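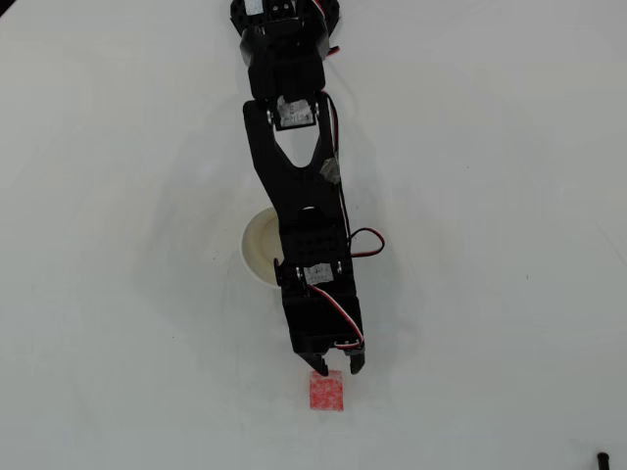
Figure 4.1 Small servo-driven arm with a two-fingered gripper over a red block. The cable follows the right side of the forked link, with a loop near its lower end.

Chapter 4
Budgeting for a First Arm

4.1 The price on the quotation

A purchase request for a small robot arm usually begins with one number, the price of the arm. That number is easy to find and easy to compare, and it is a poor guide to what the equipment will cost over its working life. This chapter sets out a method for building a full budget before an order is placed. The method applies to arms of the size shown in Figure 4.1 and, with larger entries, to industrial machines.

Costs are entered under four heads: purchase, installation, upkeep and labor. Purchase covers the arm, gripper, controller and power supply. Installation covers the work surface, mounting, lighting and any guarding required by the site. Upkeep covers servos, cables, fasteners and fingertips. Labor covers the hours spent on assembly, calibration, programming and repair. Labor is the head most often left blank, particularly where staff are already on salary.

4.2 A worked case

The Gemdale training center planned to buy one arm for a course in pick-and-place work. Katalin Vida, who prepared the request, obtained quotations from two suppliers. Olell offered an assembled arm with a controller for $3,000. Kustton offered a kit of similar reach at a lower price, with assembly left to the buyer.

Vida added $400 to each quotation for mounting and lighting, and $200 for a first set of spare parts. These entries did not change the ranking. The labor entry did. Assembly and calibration of the kit were charged at the center's internal rate, and the difference between the two totals became too small to decide the matter on cost alone. The choice was then made on delivery time and on the supply of spare servos.

The full budget sheet appears as Table 4.1. The reader should note that the spare parts line was entered for the first year only. Evaristo Pellegrini, reviewing the request, asked for it to be repeated in each of the 3 years of planned use – a correction taken up again in Section 4.5.

4.3 Wear items

On an arm of this type, wiring that runs outside the links deserves its own line in the upkeep budget. Each joint movement can bend the cable. A loop gives the joint slack, but it can also catch on fixtures or on objects in the work area. The buyer should ask whether cables are sold separately, whether the connectors are standard, and whether a servo can be replaced without taking down the joints below it.

Labels should be checked on delivery and the part numbers copied into the equipment record. A label that can no longer be read turns a simple reorder into a search.

The Darwish worksheet, introduced in the next section, provides a separate row for each joint.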